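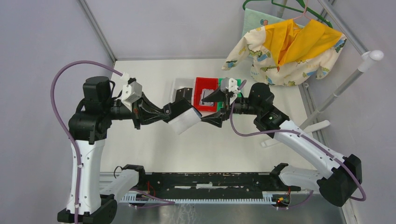
I run the back room at a small kids' clothing resale shop, and we've had the Turneck two-arm station for 61 days now, so I figure I've earned an opinion.

First, the good stuff. Both arms ride on one long rail and can work right up close to each other over the table, so one can hold a thing while the other fusses with it. Boxes, trays, little blocks, it's all fine! Fadime Gökçe used to spend her whole morning on small-item sorting and her wrists were killing her. Now she does pricing and repairs, which she likes way better (and she's good at it — our mended jackets sell fast).

Clothes are another story. Anything on a hanger still goes through a person here, and I don't see that changing soon. The cables run along the outside of the arms too, and I'd love a tidier setup.

My bigger gripe is the training. Narkard sold us the station and gave us one session, for one person. Facundo Quezada got it, so for weeks every little stop meant yelling for Facundo. He didn't get a raise for that until I pushed — please budget for it if you buy one. Hours stayed the same for everyone, and I wouldn't have signed otherwise.

Four stars from me. I'd buy it again, but I'd ask for two more training spots up front.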